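3.2 Table surface and perceived meal size

Prior work on how much people serve themselves looks mostly at plate size and plate color. Less on what is under the plate. We ran the serving task in two lunchrooms, Stedance and Uibo, through November. Total of 1,235 servings logged, 923 kept after dropping the ones with a missing weight or no hunger rating. Same lentil soup both sites, same ladle. Diners served themselves and were not told the bowl was weighed.

Surface was either dark (bare wood) or pale. Pale tables vary more than you would expect - tone shifts a little from one side to the other even in soft light, and cloth adds creases and shading of its own. Figure 4 gives the general look of a pale surface, and of a bowl against it.

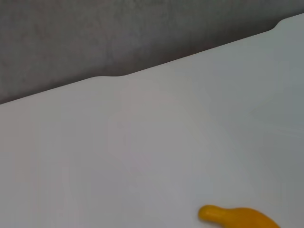
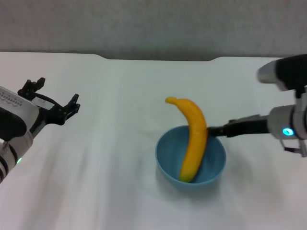 Figure 4. Pale tabletop (first) and light blue bowl on a pale cloth (second).

Diners at pale tables took 17 grams less on average than diners at dark ones. The gap held at both sites but was smaller at Uibo, where the lunch line is longer and people tend to hurry. Hunger rating explained more than surface did, as expected. Age did not matter much. We also checked wether time of day played a part: early diners (before noon) served less overall, but the surface gap stayed the same.

One problem. At Stedance 36 diners came back for seconds and we only weighed the first bowl, so the totals there are low. Fixed in the Clulik follow-up, see section 5. Second servings are weighed seperately there and added to the first.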